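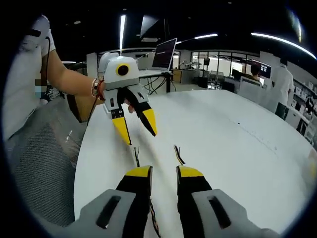 Grippers at the round white table.

Under 17s grand final thread. Durkitgate 8.12 (60) d Hesard 8.8 (56), played in Mackay. Four points in it. I'll go through it quarter by quarter and then put the other bits at the end.

---

Durkitgate won the toss and kicked with the breeze, which was coming across the ground from the car park side more than down it. It favoured the northern end by a goal at most and it had dropped off by half-time.

---

Hesard made two changes from the semi-final. Their regular full-back was out with a hamstring and one of the wingmen had school commitments. Durkitgate were unchanged.

---

First quarter was all Hesard, even into the wind. Their No. 11 won the first three centre clearances and they had two goals on the board before Durkitgate got it inside 50 with any purpose.

---

The best of the early goals was the second one. Short kick-in, switch to the wing, two handballs and a running shot from 40. Nothing wrong with the defending, they just moved it too fast.

---

Durkitgate got one back from a free for holding in the goal square. Hesard replied inside a minute off a spoil that fell the wrong way.

Quarter-time: Hesard 3.1 (19), Durkitgate 1.2 (8).

---

Durkitgate shifted their centre half-forward into the ruck for the second quarter. He gave away a bit of height but he followed up at ground level and the clearances evened out straight away.

---

Two goals to Durkitgate in the first six minutes of the term, both from the small forward in No. 32. One was a crumb off the pack and the other was a set shot from the pocket, kicked around the corner.

---

Hesard steadied with two of their own but also missed three they would have expected to kick, including one from 15 metres on no real angle. Durkitgate got another just before the siren.

Half-time: Hesard 5.4 (34), Durkitgate 4.3 (27).

---

Crowd was given as 300 over the speaker. Good number for a junior game. Plenty had made the 142 km trip down from Hesard and the bus was parked behind the scoreboard end.

---

Third quarter was the scrappy one. Lots of stoppages on the outer wing, a lot of tackles, not a lot of clean marks. Umpires called for the ball up quickly and kept it moving, which I thought was the right way to go at this level.

---

Durkitgate had the better of general play but went 2.4 for the term. Two of the behinds were rushed. The other two were set shots from directly in front that drifted right.

---

Hesard's second goal of the quarter came from a 50-metre penalty. The Durkitgate player ran through the protected area. He didn't argue and neither did the bench.

Three-quarter time: Hesard 7.6 (48), Durkitgate 6.7 (43).

---

At the last change Durkitgate moved No. 32 up to a wing and left one tall deep in attack with nobody near him but his opponent. Risky if the ball comes back out. They wanted space in front of him and they got it.

---

A behind each to open the last. Then Hesard goaled from a boundary throw-in at their end, clean tap and a snap, and were 11 points up. That was the biggest margin since quarter-time and a few near me thought that was the game.

---

Durkitgate's answer was a contested mark 25 metres out by the deep tall, who had hardly touched it all day. He went straight back and kicked it. 55 to 50.

---

Next four minutes were played almost entirely in Durkitgate's forward half. Two behinds, one touched off the boot and one a hurried snap. Hesard couldn't get the kick-in past the wing either time. 55 to 52.

---

The goal that put Durkitgate in front started with a smother at half-forward. The ball came loose, a handball went over the top to No. 32, who had followed it in from the wing, and he ran to 30 and kicked it low through the middle. His third. 58 to 55, first lead of the day.

---

Hesard went forward from the centre bounce and had a chance from a tight angle on the left. It hit the post. 58 to 56.

---

Durkitgate used the whole width of the ground after that. Kick, mark, wait, kick, mark. They added two behinds in the last few minutes, so Hesard needed a goal to win and got one more entry, which was marked by the Durkitgate full-back. Siren went with him standing over the ball.

---

Final scores by quarter:

| | Q1 | Q2 | Q3 | Final |
|---|---|---|---|---|
| Durkitgate | 1.2 | 4.3 | 6.7 | **8.12 (60)** |
| Hesard | 3.1 | 5.4 | 7.6 | **8.8 (56)** |

---

Best for Durkitgate: No. 32 (three goals), No. 5 at full-back, No. 19 after he went into the ruck, No. 8.

Best for Hesard: No. 11, No. 24, No. 3, and No. 16, who did the job at full-back on short notice.

---

Medal for best on ground went to Durkitgate's No. 32. I had Hesard's No. 11 slightly ahead, as he was good in all four quarters, but it was a fair call either way.

---

One thing on the surface. The far pocket at the southern end was soft after the rain and cut up in the curtain-raiser. Both sides stayed out of it where they could. It needs sand before the pre-season comps.

---

The scoreboard had Hesard one behind short for part of the third quarter. It was fixed before the break and the official cards matched. I had a couple of messages about it, so that's the explanation.

---

Falex Shield (club with the most junior points across all grades) also goes to Durkitgate. They had sides in three of the deciders. Hesard finished second on the table.

---

Half of the Durkitgate list is too old for the grade next season. Hesard only lose a handful and will have their full-back again, so I'd expect them to start favourites.

---

Correction to an earlier post: the second Durkitgate goal in the second quarter was from the left pocket as they were kicking, in case anyone is matching it with the video.

---

Under 15s report is up next. I only saw the second half of that one, so if anyone has the quarter-time scores please reply with them here.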